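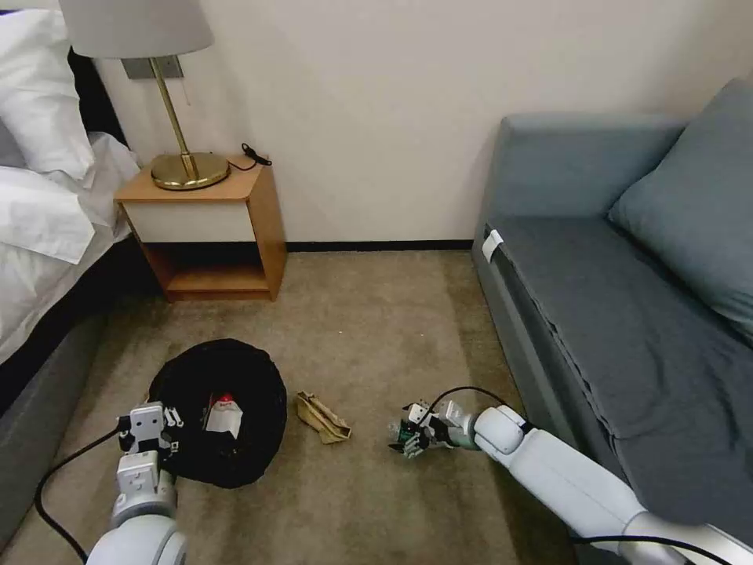 Witkowska wrote after the last report that the cable on the right arm should be fixed before we spend any more on grippers, and we agree with this remark. The cell in the Zallovthorpe bedroom was stopped on Saturday and the work on it is described in this section.

The cable of the right arm made too wide a loop near the wrist, and when the arm reached down to the carpet the loop pulled on the connector. We have replaced the connector and moved two clips closer to the elbow. The left arm has the same clips, but its cable is still the old one. We ask to keep it until the next service, which comes after 20 more hours of running.

The height of the right gripper over the carpet was also set again. Before the repair it stopped 4 mm too high and flat wrappers were missed. In February the cell made 191 pick attempts, and 79 of them ended with a stop by the operator. Most of these stops were from the connector. We do not have figures after the repair yet.
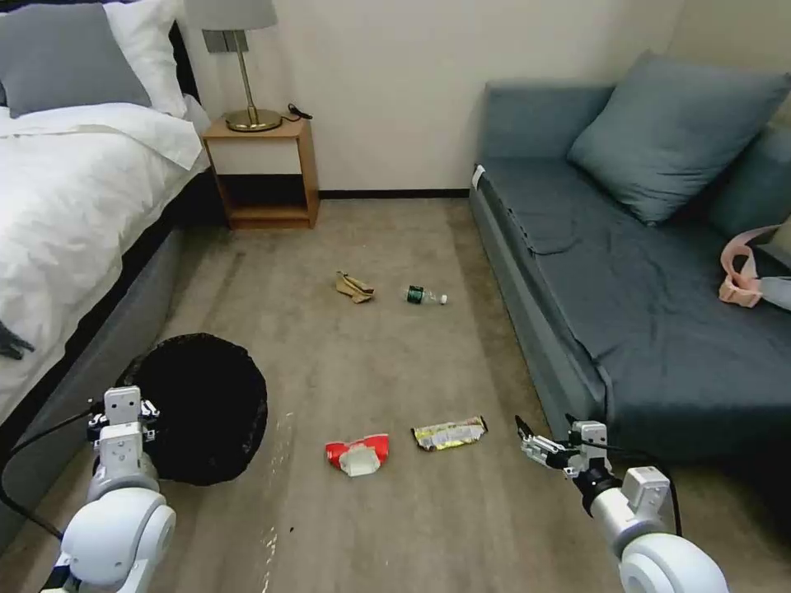 Putora cell, both arms over the litter task, bed side and sofa side.

Still open: the finger pads from Zara are not delivered, so the right gripper works with bare metal fingers. The zero position of the left shoulder must be checked one more time, as it was done only by eye. We request no change in the budget for this period.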